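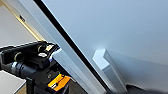 4. Checking the screen panels and fittings

The Rokside divider is checked once it is standing and before any furniture is moved back beside it. Each panel sits against a silver aluminium rail, with a black strip running along the join and a white corner piece at the panel edge. Sight along the strip from top to bottom. It should form one straight dark line -- a wavy line means the panel is not fully seated.

4.1 Loosen the rail screws by 2 turns.

4.2 Press the panel towards the rail with the flat of the hand. Do not strike it.

4.3 Retighten, working from the top.

CAUTION: Do not lift the divider by its corner pieces.

4.4 Clear a strip at least 100 cm wide on both sides. Sofas, café chairs and round tables should be moved back. Wheeled items, including scooters, must be parked outside the strip, with any cloths and cables lifted clear of the floor.
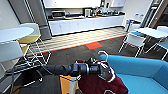 4.5 Measure the gap between rail and floor at both ends. The reading should be about 12 mm. Adjust the feet if the ends differ.

4.6 Inspect exposed metal brackets for dents or sharp edges. A bent, U-shaped channel is the correct form for the Kudach bracket and must not be flattened. Wipe polished surfaces with a dry cloth only.
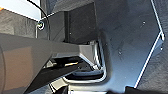
4.7 Repeat the sight check in step 4. If the line is still uneven, replace the strip (Levell part 98).

Note -- Kaplan rails use a different strip.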